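Speaker notes: Loss of grip during two-handed furniture handling
Rorkico Safety and Operations Briefing, Truro site
15 Apr 2026

Opening. Thank the audience for attending. State that the talk concerns one fault, its cause and the changes now in force. No person was injured.

Slide 2. The fault occurred in September, during a supervised trial in the Truro hall. The robot had lifted a lounge chair by both sides of the seat. The left hand stopped reporting force for 490 milliseconds. The controller read the gap as zero load and opened the fingers. The chair fell 50 centimeters and a leg split.

Pause. Repeat that the hand did what it was told to do. The error lay in how missing data was treated.

Slide 3. Explain the Dinelov controller setting. A lost signal was replaced with a default value, and the default was zero. The setting had been carried over from single-hand work with small parts, where a dropped item was considered a minor matter. It was not reviewed when the site moved to furniture.

Slide 4. Findings. The stop button was within reach, but the fall was over before the operator could press it. The floor line had been drawn for the reach of the arms only – it made no allowance for a falling load. Nearly 20 earlier signal gaps were found in the Skoryk logs. All were short, and none had raised an alarm.

Slide 5. Changes in force. A missing force reading now holds the grip and stops the arms. Any gap is logged as a fault and must be signed off before work resumes. The floor line has been moved out. Lifts remain suspended in the hall until 7 test sessions in simulation have been completed without a fault.

Slide 6. Simulation work. Explain that the sessions begin with the approach to the chair, with both hands low and reaching forward, before any contact is made. Leave this slide up while taking questions.
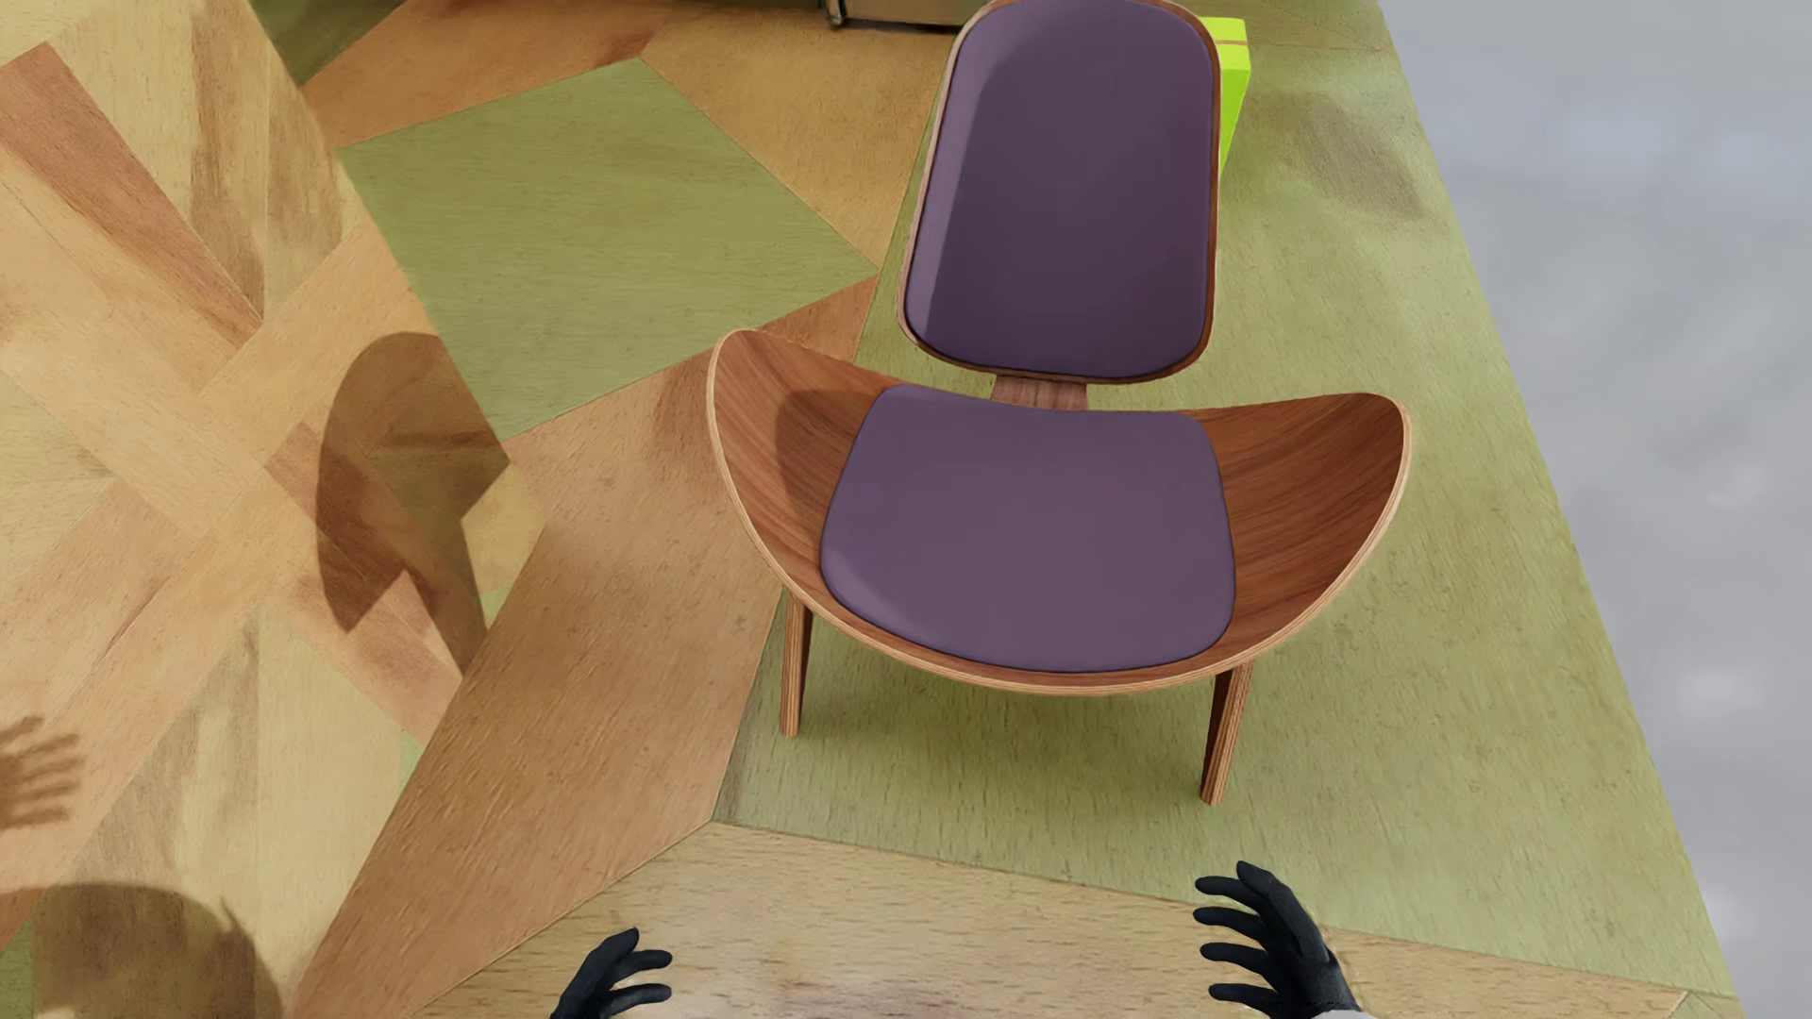
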